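Notebook, October, evening entry

Felt needles and fiber prep for the Gorow panels

Started at 4 in the afternoon, later than I wanted. The wool from Murakami came in two bags, one washed and one only rinsed. I weighed 30 g from the washed bag and put the other one back on the shelf, because the grease in it makes the small samples difficult to compare.

Purpose of today: find out if short staple wool can be opened well enough by hand tools, without the drum carder. The carder at Bandis is booked until the end of the month and I don't want to wait for it. For the full panel we need 500 g, so if the hand way is too slow we must know it now.

Procedure, same as the last entry except for the order. Pull the locks apart by fingers, lay them on the towel, open the tips first and then the cut ends. After that, two passes with the tool, turn the fiber, two passes again. I keep the layer thin. In the first trial of last week the layer was too thick and the middle stayed as a lump, which I found only when it was already felted.

Sample A, hand cards 72 – no, this number is for the old pair, I must check the new label. Even web, few neps. My wrist was tired after the second batch.

Sample B, dog comb. Opens the tips nicely but leaves the short fibers behind. Not useful for us, maybe for the long locks from Draltiris.

Sample C, pin brush with ball ends. Slow, but gentle. The balls do not catch the fiber so deep, so it slides more than it opens. I saw less breakage at the tips than in A.

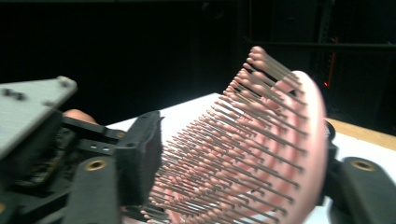
Shota Sakai thinks that ball ends are wrong for this work in any case, and that I should compare only tools with bare pins, because otherwise I am measuring the ball and not the spacing. He wrote it in the margin of the previous page also. I agree for the opening step. For blending two colors I am less sure, there the sliding could be good, and I want to try it once with the gray and the white before I drop it.

Wet felting of A and C: warm water, a little olive soap, bubble wrap, rolling 1000 times in total with a quarter turn at each stop. My counting is maybe wrong by a few in sample C, the phone rang. Both pieces hold together when pulled at the corner. A is firmer. C has one thin place near the left side, I think from my laying and less from the brush.

Shrinkage not measured yet. They are on the rack and I will take the sizes when they are fully dry – last time I measured too early and had to cross out the whole table.

To do
New soap, the bottle is almost finished.
Ask Tsutomu Wada if the bubble wrap with small bubbles is still in the back cupboard.
Repeat C with a thinner layer, same weight.
Gray and white blend, small piece only.
Write the wool lot on the bags. Both have only "Murakami" on them now and I will mix them up.

Closed the room at 7:20. Windows left a little open for the wool smell.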